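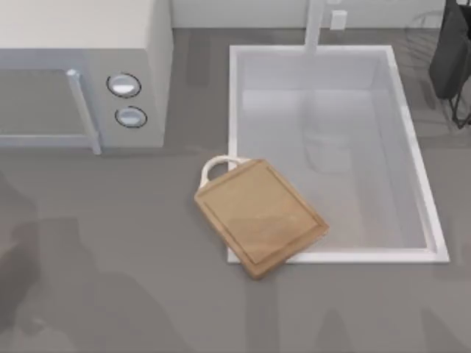

October 11, 2023. Today I finished the second round of peel tests on the temporary masking film for countertops, the one Utevell sends us on the wide rolls. The problem is still the same as in the first round: the film comes off clean from the flat middle of the panel, but at the cut edge it leaves a thin line of adhesive. For the panels I stay with the gray with slight mottling, the same kind of look as the countertop in the picture, where a faint mark is easy to miss if you look straight down on it. I missed two marks this morning for exactly this reason and found them only when I tilted the panel to the window.

Home Notebook Films Adhesives Panels Test Log Contact

What I did. I cut the panels from one board, so the surface should be equal for all of them. Each panel was wiped with a damp cloth, then with a dry one, and left on the rack until after lunch. The film was put on with the small rubber roller, two passes in one direction and one pass back. I did not press the edges by hand this time. In the first round I pressed them with my thumb, and I suspect now that the extra pressure gave us some of the bad numbers.

The panels are 200 mm wide and 800 mm long. It is longer than the test needs, but with a short panel I cannot see how the film behaves when a person pulls it slowly and then gets tired and pulls fast. Installers do this all the time. They start carefully and after half a meter they want to be finished.

Three films in this round:

Utevell clear, the current one. Thin, a little noisy when it comes off the roll.

Utevell clear, new batch with the lower tack. Same thickness as far as my gauge can tell.

Visanano blue. Thicker, much easier to see on a pale surface. The blue is ugly but this is good, no installer will forget it on the counter.

Results, in the order I did them. The current clear left a line at the front edge on all panels from the warm shelf. On the panels from the normal shelf it left a line only where the saw had chipped the edge a little. So there are two causes mixed together, heat and the rough cut, and I should not have put them in the same table in the first report. I will split the table.

The low tack clear left almost nothing. But it lifted at one corner before I even started the pull, on the warm shelf and on the normal shelf. If it lifts on our quiet shelf, it will lift on a truck. Dust goes under the lifted corner and then somebody slides a box over it and the dust does the scratching. I have seen this on the returned boards from Sulidbridge, with the curved scratches starting always at the corner. Low tack alone is not the answer.

The blue was in between. It held the corners well and left a very weak line on two panels, which I could remove with a dry cloth. It also tore once. The tear began at a knife nick, my own fault, and ran across the full width before I could stop. A torn film means the installer must find the new end with his fingernail, and then he takes the knife. I do not want a film that invites the knife.

Temperature. The warm shelf was set to 38 degrees C. I checked it in the morning and again before taking the panels down, and both times the display was correct, but the display shows the air and not the board. Next time I want to tape a probe to the underside of one panel. If somebody has moved the thin probe from the second drawer, please put it back, I could not find it today.

Time under film: 18 days for all the panels. I know the product sheet promises more than this. I did not want to wait longer for this round because the question was only about edges, and the first round showed the line already after a shorter time. The long test starts in January, when the big rack is free.

About pull angle. In the first round I pulled some strips straight up and some folded back flat on themselves. Today I made all of them folded back. The folded pull is slower to do and my wrist does not like it, but the results are more even from panel to panel. Straight up, the clear film makes small jumps and each jump leaves a tiny cross line. You see them best with the lamp held low. I would like to put one sentence about the folded pull on the label of the roll, with a drawing. Installers do not read sentences, but they look at drawings.

Cleaning the residue. I tried three ways on the worst panel. Warm water with dish soap did nothing. Rubbing alcohol took the line away and left the surface a bit more shiny in that place — visible only from the side, but a customer will look from the side. A ball made from the adhesive of the same film, rolled along the edge with a finger, took most of the line and left no shine. It is slow. For one kitchen it is acceptable, for a whole building it is not.

One more thing, about the cutting. The boards come from Sulidbridge already covered, and then the shop cuts through film and board together. The saw heats the edge and I think it pushes the adhesive down into the cut. I would like to try one set where the film is scored and folded back a finger's width before the saw, and pressed down again after. More work for the shop, so I must show a clear difference or they will refuse, and I will understand them.

The Do tape, which we used to hold the film at the ends, is not good for this. It leaves more residue than any of the films. Please use the paper tape from now on, also for labels. I had to throw out one panel because the label tape sat on the test area.

To do:

— Split the table in the first report, heat and rough cut separate.

— Ask Utevell if they can make a tack between the two clear ones. They said before that it is possible but only for a full order. Ask again for a sample roll.

— New knife blades. The old ones make the nicks.

— Find the thin probe.

— Prepare one set with the film folded back before the saw, and one set cut as usual from the same board.

— Photograph the edges with the low lamp before cleaning, not after. I forgot this on four panels.

The panels from today are on the lower rack with the film ends kept in the envelopes behind them. Please do not clean them yet, I want to look at the edges once more in daylight.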